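**Natthorpe, 26th July** – Skasar has released version 4 of Drilleter, its inventory and lending software for toy libraries, public library branches and community lending rooms. The release replaces the item record used in all earlier versions, adds part-level tracking for games and puzzles, and changes how overdue notices are scheduled. It is available to existing license holders from today.

Drilleter is used to catalog physical objects that are lent out and returned: board games, jigsaws, construction sets, handheld puzzles, craft tools and similar stock. Standard library systems treat each loan as a single object with a single barcode. That model works for books. It works less well for a box that holds several dozen loose parts, any of which can go missing between one loan and the next.

**Item records and part lists**

In version 4, each item record can hold a part list. A part has a name, a quantity, a replacement status and an optional storage location. When an item is returned, the desk screen shows the part list beside the loan record. Staff can confirm the full list with one key, or open it and mark single parts as missing, damaged or held for repair.

An item with a missing part no longer has to be withdrawn. Each part can be set as required or optional. A missing required part blocks the next loan. A missing optional part adds a note to the loan slip and leaves the item available. The default for imported records is "required," and the setting can be changed for a whole category at once.

The part list supports up to 2000 entries per item. The previous limit was a free-text note field, which could not be searched or reported on. Text in the old note field is kept during the upgrade and shown under a tab labeled "Earlier notes." Drilleter does not try to convert these notes into part entries.

**Bins and shelf locations**

Storage locations have been rebuilt as a tree. A site contains rooms, a room contains shelves, and a shelf contains bins. Any level can be left out. Small lending rooms that keep everything on one wall can work with bins only, and the tree view will collapse to match.

Bins can be given a color and a short code of up to four characters. Both appear on the shelf label, the loan slip and the return screen. Color is never used as the only marker – the short code is always printed beside it, and the return screen shows the color name as a word.

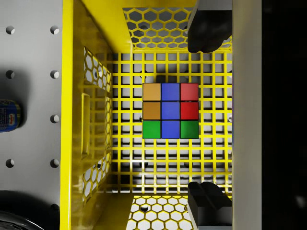

Moving a bin moves its contents in the catalog. In version 3, each item had to be reassigned by hand or through a batch file. Version 4 records the move as one event, with the old and new location, and it can be reversed from the activity log on the same day. After that the move stands, and a new move must be entered.

Label printing now uses page templates. Two templates are supplied, one for sheet labels and one for continuous roll. Custom templates from version 3 will open in the new editor, but margins should be checked before a full print run, as the old editor rounded them to the nearest whole unit.

**Overdue notices and holds**

Overdue notices were previously sent when the server completed its nightly job. Sites with short opening hours reported that borrowers received notices for items already sitting in the return box. Notices are now tied to the opening calendar. A notice is not sent until the site has been open for one full session after the due date.

Holds have been changed in the same way. The pickup period is counted in open sessions and closures are skipped. A site that opens twice a week and allows four sessions for pickup will hold an item for two weeks. The date printed on the hold slip is worked out from the calendar at the time of printing. If the calendar is edited later, affected borrowers appear in a list and can be sent a corrected notice.

Waiting lists can be limited by category. This was the most frequent request from sites with a small number of large items, where one household could hold several places at once.

**Reports**

The reporting module has been rewritten. Reports run against a copy of the database taken at the close of the last session, so a long report no longer slows the desk screen. The following reports are new in this version:

- Parts missing, by item and by category
- Items on loan with an optional part missing
- Items not lent in a chosen period
- Location changes, by bin
- Repair queue, sorted by date received

All reports can be saved as a spreadsheet or a plain text file. The monthly summary keeps the column order used in version 3 so that existing spreadsheets will continue to work. New columns are placed at the far right.

**Testing**

The release was tested over one full lending season at Natthorpe, using a catalog supplied by Liang, which builds and maintains collections for lending sites. The test catalog held 2000 item records, including a large share of puzzles and multi-part games. The test covered normal desk use, stocktaking, a full change of shelf layout and one planned restore from backup.

Several changes were made during testing. The part list was moved from a pop-up window to a fixed panel. The confirm key was moved away from the print key. The stocktake screen now keeps its place if the connection drops – in the first test build, the count had to be restarted from the top of the shelf.

Two known issues remain. Part names containing a slash are cut short on roll labels, although they display correctly on screen. The tree view can be slow to open on tablets when a single shelf contains a large number of bins. Both will be addressed in a maintenance release.

**Upgrade and requirements**

Sites on version 3 can upgrade directly. Sites on version 2 must install the final version 3 release first. The upgrade changes the database format and cannot be undone, except by restoring a backup. Skasar recommends taking a full backup, closing all desk screens and running the upgrade outside lending hours.

Existing barcodes, borrower numbers and loan histories are kept. Open loans remain open with their original due dates. Holds placed before the upgrade keep their printed pickup date and are not recalculated.

Version 3 will receive security fixes until the end of November. No new features will be added to it. Hosted sites will be moved by Skasar and will be told their upgrade window in advance.

**About Drilleter**

Drilleter is cataloging and lending software for collections of physical objects. It is sold as an annual license for one site or as a hosted service. Price bands are unchanged with this release, and part tracking is included in every band.

**About Skasar**

Skasar develops record-keeping software for lending collections. The company is based in Natthorpe.

Release notes, the upgrade guide and the revised desk manual are available to license holders through the Drilleter support page. Media inquiries should be sent to the Skasar press desk.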